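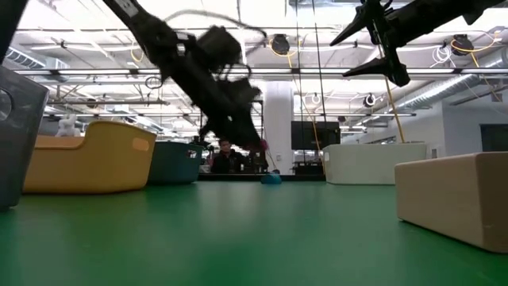
Drakos Surface Coatings formulates and applies two-part resin finishes for work surfaces, floors and wall panels. The company has operated from Ulville since 2000 and supplies schools, food plants, repair shops and test labs. Most orders are for horizontal surfaces, and most of those are specified by color and by sheen. The sharpness of reflections on a finished surface is one of the properties a customer has to settle before an order is released. Sheen is set by the ratio of matting agent to resin and cannot be changed once the coat has cured.

Reading time: 2 min
Print this page | E-mail this page

What we make

Our range consists of 2 product lines. Hania is a water-based epoxy for interior tops and panels. Fornen is a solvent-free polyurethane for floors and for tops exposed to oils or repeated washdown. Both lines are mixed to order. Neither is sold through retail stores.

Stock colors are listed on the current color card. Custom colors are matched against a physical sample of at least palm size. We do not match from screens or printed photographs. A drawdown panel is sent for approval with every custom color, and production starts when the signed panel is returned.

How we work

Small parts and loose tops are coated in our own shop. Floors and fixed panels are coated on site by our crews. Before any site work, we measure moisture in the substrate and record the air temperature and dew point. If the readings fall outside the limits on the data sheet, the work is rescheduled.

Each batch is given a number that appears on the can, the delivery note and the invoice. A retained sample from each batch is stored for 30 months. Customers who need a repair in a matching color should quote the batch number and the sheen grade. Older surfaces may have shifted in color, in which case we recommend recoating to the nearest joint or edge.

The shop

The Ulville site has a mixing room, a spray booth, a curing room and a small lab. Adhesion, hardness and gloss are tested in the lab on panels cured alongside the customer's parts. The curing room was enlarged in September to take longer tops.

Data sheets

Current data sheets for Hania and Fornen are available on request from the office. Sheets dated before 15 November 2022 have been withdrawn and should be discarded. The recoat intervals in them no longer apply.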